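Futine Tea Towel, plain weave, off-white

Item 1608. Sold in packs of 2. Back in stock as of July, the Sunday order cut-off is 6 pm.

Our everyday towel. Plain weave, no terry, no printed border, no slogan. Dries glasses without leaving fluff on them once it's had a wash or two. First wash matters – do it warm, no softener. Softener coats the threads and then the towel just pushes water around. We get emails on this every month so please read it twice. 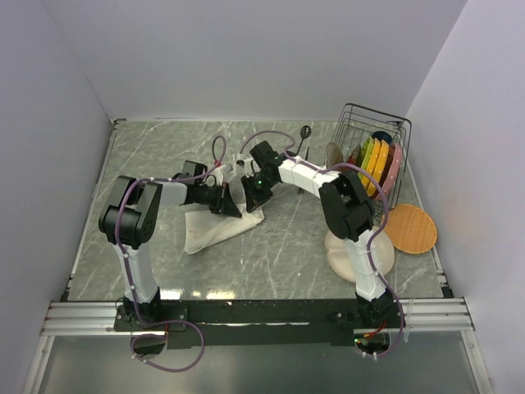

Size is 50 x 70 cm before washing. Expect it to come up a bit shorter on the long side after, thats normal for this cloth and it stops after the third wash. Hemmed all four sides, hanging loop on one short end. Loop is stitched through the hem, so it will take a hook.

Off-white only for now. Léonie Vasseur, who picks our cloth, is looking at a gray from the Tekin mill but the samples came in too stiff. No date yet. If you want to hear, tick the box at checkout.

Goes with: Atberg dish rack (the wide one), Firkley bread bag, Firkley napkins. Napkins are a different weave and a touch darker, so don't buy them expecting a match. 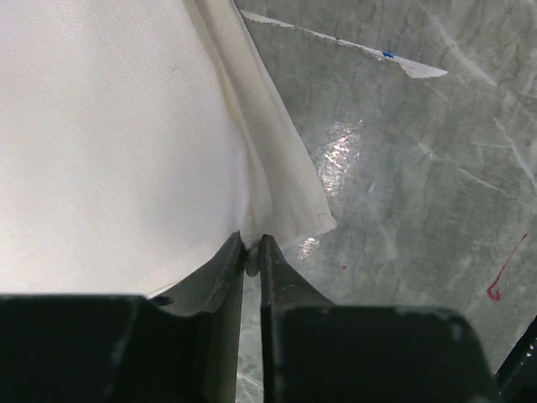 Care
Machine wash warm, hot is fine for stains. Line dry or tumble low. Iron damp if you iron at all. Bleach will weaken it and yellow the hem thread, skip it.

Tomato and turmeric – rinse cold right away, then soak overnight. Don't rub.

Bulk
Cafes and rentals, we have 970 packs on the shelf at this price and the next lot will cost more. Write to Ikechukwu Ogundipe on the trade desk, put the item number in the subject line. Trade orders ship on a seperate truck so they won't arrive with your other stuff.

Returns
Unwashed, in the paper band, 30 days. Washed towels we can't take back unless a hem has gone. If a hem has gone send a photo and keep the towel, we'll mail a new one.

Gift wrap not offered on this item. Paper band only.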